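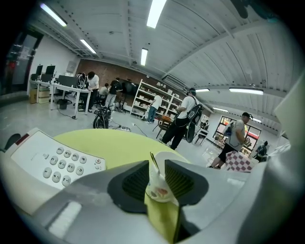

Mudo Tabletop Demonstrations
README for the September release

Contents

Mudo is a set of 635 demonstrations of simple tabletop tasks, recorded with hand-held grippers. An operator holds the gripper, does the task the way a robot arm would have to do it, and puts the tool down. No robot was used during recording. The set is meant for training and testing policies that will later run on an arm with a matching two-finger gripper.

The tasks are picking up a paper cup and setting it down somewhere else on the table, moving a cup from one table to another, and dropping a used cup into a bin. Of the 635 demonstrations, 294 are of the first task. The other two share the rest, and the split is in tasks.csv.

Recording

All sessions took place in working rooms during normal hours. People walk through, talk and move furniture, and we did not ask them to stop. Objects already on the tables were mostly left where they were. If you need clean backgrounds, this is the wrong set for you.

Operators were told to keep the fingers in view, to close slowly on paper cups, and to hold still for a moment before letting go. Left-handed operators used the same tool as everyone else. Each operator did a practice round that was not kept.

We started with around 1,000 recordings. Those with lost tracking, a dropped tool or a missing finger-width signal were removed. Failed grasps were kept if the operator recovered and finished the task. They are marked "retry" in the notes column.

Files

Each demonstration has its own folder with the video, the tool pose over time, the finger opening over time, and a short text label. Poses are given relative to the first moment of the recording, so absolute positions can't be compared between folders. Finger opening is in millimeters.

Known problems

Tracking drifts when the tool faces a plain wall for long. Ceiling lights cause flicker in part of the Serach sessions. Some cups are squeezed out of shape by the end of a recording. The first 3 folders have no text label; use the task name instead.

Use

Free for research and teaching. Do not try to identify people who appear in the background. Anyone who finds themselves in a recording can write to us and we will take it out.

Maintained by Bushra Janjua. Labels checked by Candela Bustamante.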